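Section 4: Setting up your Gostero slow cooker for the first time

Welcome to the part of the booklet most people turn to first, and quite right too. If you have skipped the bit on unpacking, do have a quick look back at Section 3, because the little cardboard ring under the pot is easily missed and smells dreadful if it gets warm.

Finding a good spot

1. Choose a flat, steady surface that can take a bit of heat. Leave a gap of 13 cm between the cooker and the wall, and a little more if you have shelves or cupboards overhead, as steam does creep up and will lift paint in time.

2. Run the lead along the back of the surface to the socket. Please don't let it dangle over the front where a child or a passing elbow could catch it.

3. Plug straight into the wall. Extension leads are best kept for lamps and radios.
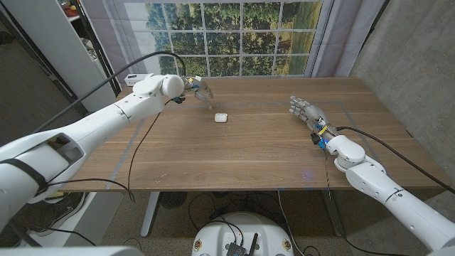
4. Lift out the stoneware pot and the glass lid and wash both in warm soapy water. Dry them well, paying special attention to the underside of the pot, and put the pot back with its two handles lined up with the handles on the base.

Caution: never put the base in water, and never pour food straight into it without the pot. We do hear of it happening, usually first thing in the morning before anybody has had their tea!

The first warm-up

Every new cooker has a light coating on the heating plate, and it needs burning off before you make anything you'd like to eat. Open a window, settle down with a magazine and work through these steps.

5. Fill the pot with cold water up to the lower line. Put the lid on.

6. Turn the dial to LOW and wait until the water reaches 80 degrees. If you bought the Wulton probe, its tip goes through the small hole in the lid; if you didn't, two hours will see you there.

7. Turn to HIGH for a further half hour. A faint smell, a bit like a new iron, is quite normal and won't come back.

8. Switch off, unplug, and leave everything to cool with the lid on. Pour the water away and wipe the pot round with a soft cloth.

Note: cold water in a hot pot can crack it, so do be patient. The same goes for frozen meat, which should be fully thawed before it goes anywhere near the cooker.

Setting the timer

9. Press and hold the clock button until the display flashes, then turn the dial to the right time and press once more. The timer will forget the time if there's a power cut, I'm afraid, so you may need to do this again after a stormy night.

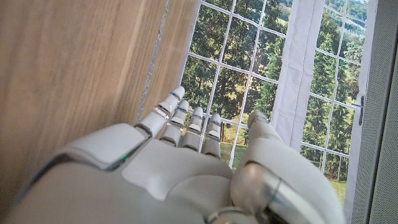 Evangelista wrote to us to ask whether the half hour on HIGH could be left out, having already boiled the pot clean at her last house with an older Bindell model, and whether the stew would really taste of anything if she did. It might, we're sorry to say. The Bindell had a different plate, and ours does need the full warm-up, though only the once.

10. For your first meal, keep to something forgiving. A simple bean soup is ideal: 200 g of tinned beans, drained, an onion, a carrot or two and enough stock to cover. Four hours on HIGH and it's ready.

Caution: dried red kidney beans must be soaked, then boiled hard on the hob for ten minutes before they go in. The slow cooker doesn't get hot enough to make them safe.

If the display shows E2, unplug the cooker, count to thirty and plug it in again. Should it come back, make a note of the number on the underside of the base (it begins with 584) and turn to Section 9 for repairs.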